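About Gruron

Hi, I'm Teodora, and I write planning software for robots that have to put things away. Jars, mostly, and mugs, and anything else that lives in a cupboard.

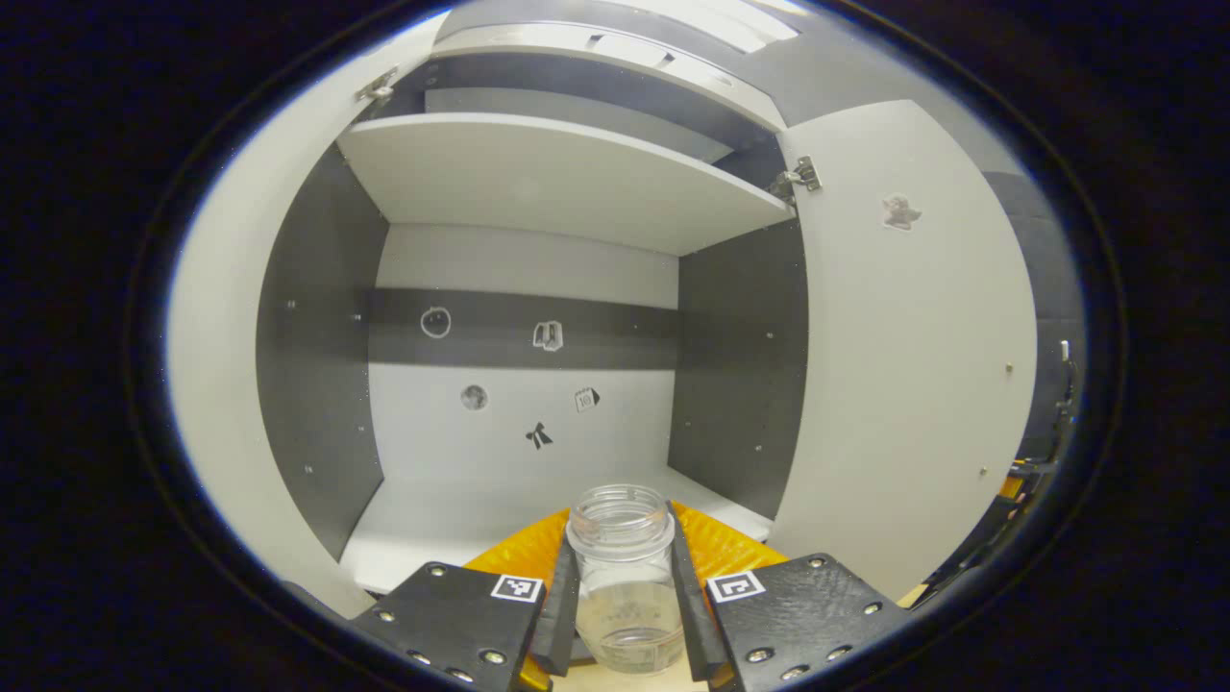 How we got going

I started Gruron with Arnout Peeters after we'd both spent too long at jobs where the arm worked beautifully until somebody moved the shelf. We were tired of hand-tuning waypoints! Arnout had a half-finished motion planner on his laptop called Plelach (he still won't tell me where the name comes from), and I had a pile of notes on grasp timing, and we figured the two belonged together. The first version took 400 milliseconds to plan a reach into a cabinet and crashed if you asked for the same one twice. We got our first paying customer with it anyway, which I'm still a little amazed by.

What we make

Plelach is the planner. You give it a goal and whatever your cameras know about the world, and it gives you back a path that keeps the elbow out of the door. Open doors are a big deal for us - a swinging door is a thin, awkward thing to plan around, and a shelf at mid-height makes it worse.

Skarell is the perception side. Clear glass is our favorite headache, because you see straight through it to whatever is behind, and a depth sensor will happily report the back wall. Skarell tracks the fingers from the square markers on the gripper and works out where the glass has to be from there. It took us ages to trust it. Firdevs Gezer wrote most of that code and is the person to email if your jars keep vanishing.

Then there's Sezer, our little replay tool. It began as a script for scrubbing through logs and now half our customers open it before anything else. You can load a demonstration, line it up against what the planner wanted to do, and see where the two part ways.

Who's here

Besides Arnout, Firdevs and me, there's Tarık Uysal on controllers and Maritza Pacheco on support and docs. Maritza rewrote the whole install guide last winter and our inbox got so much quieter.

Working with us

We take on 17 teams at a time and that's the limit for now, so there can be a wait. The next openings are in June. If you'd like one, send us a few logs of the task that's giving you trouble (short ones are fine, 200 MB or less please) and tell us what arm you're running. One of us will read them properly and write back, usually with more questions than you wanted.

Page last updated May 10, 2026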